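Gray paint

Gray paint is any paint whose color falls between white and black, with or without a slight lean toward another color such as blue, green, brown or violet. It has been used on houses, workshops, ships, floors and furniture for as long as people have had soot and chalk within reach of one another, and it remains one of the most commonly asked-for colors at paint counters. Painters are fond of saying that gray is the easiest color to mix and the hardest one to mix twice, and anybody who has tried to touch up an old hallway from a freshly stirred can will probably agree with them.

Making gray

The simplest gray is a white paint with a little black stirred into it. In older practice the white was chalk, lime or white lead, and the black came from soot, charred bone or burned vine clippings. Each of these blacks has its own character once it is thinned out with white. Lampblack tends to give a cool, bluish gray, while bone black gives a softer and somewhat warmer one — a difference that hardly shows in the jar but is plain enough on a wall.

A second way of arriving at gray, much loved by artists and by decorators with patience, is to mix two colors that cancel each other out. Blue and orange will do it, as will red and green, and the results are sometimes called broken grays or colored grays. They are livelier than a plain mixture of black and white, but they're also harder to repeat, and a decorator who works this way usually makes up more than enough for the whole room before starting.

Modern paint is tinted by machine, with small measured amounts of colorant added to a ready-made white base. Most gray recipes call for black along with a touch of yellow, brown or red to keep the color from drifting toward blue.

History in house painting

Limewash tinted with soot is among the oldest of gray wall finishes, and it was popular in farm buildings and kitchens, where it had the great kindness of not showing smoke. Oil-based grays were favored for woodwork and paneling, partly for their sober good looks and partly for their price, which was a fraction of what a strong blue or green would cost.

In the mill town of Holville, gray was for a long time the only color used on the stairways and lower walls of workers' housing. The decorator Aidan Carroll, who learned the trade there from his uncle, wrote fondly in his memoir of the "Thursday kettle," in which the leftovers of the week's jobs were poured together, strained and evened out with black. The color was never the same two weeks running, and tenants were said to know which week their stairs had been done by comparing them with the neighbors'.

The Gethin paint works later tried to put an end to this sort of thing by selling a set of 7 ready-mixed grays, numbered from palest to darkest. Gray No. 3 was by far the best loved of them. It was a middling, slightly greenish shade that turned up on porch floors, cellar doors and garden benches, and people in the district still use "a number three" to mean something dependable and rather plain.

Appearance on a wall

Gray is unusually sensitive to the light that falls on it. Having so little color of its own, it borrows from whatever is nearby, so that a gray room facing the morning sun may look almost cream at breakfast and quite blue by late afternoon. The effect also works within a single wall. A surface painted evenly from one can will often seem to be several shades at once, paler in one part and far darker in another, with no clear line where the change takes place.

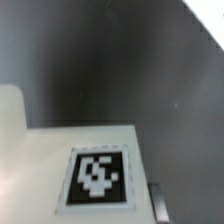

Matte gray wall, with shades running from light gray to charcoal.

For this reason decorators generally advise painting a large sample card and moving it around the room over a day or two before settling on a shade. Two small patches side by side on a white wall are of much less use, as the white makes both of them look darker than they'll seem once the whole room is done.

Finish matters nearly as much as color. A matte paint scatters light and hides small bumps and uneven plaster, but it can be marked by rubbing and is harder to wash. Eggshell and satin paints stand up better to sponges and elbows, though they show more of what lies underneath. Dark matte grays are particularly unforgiving of scuffs, which tend to show up pale.

Naming

Names for gray paints have been borrowed from stones, birds, weather, metals and a surprising number of fish. The Dellus color register, put together by the collector Florêncio Vieira from old shop cards and sample books, lists 838 named grays, of which 78 have the word "dove" somewhere in the name. Vieira noted that many of these so-called doves could not be told apart by eye, and that at least one of them, Grullska Dove, was plainly a brown.

See also

Limewash
Lampblack
Color matching
Distemper (paint)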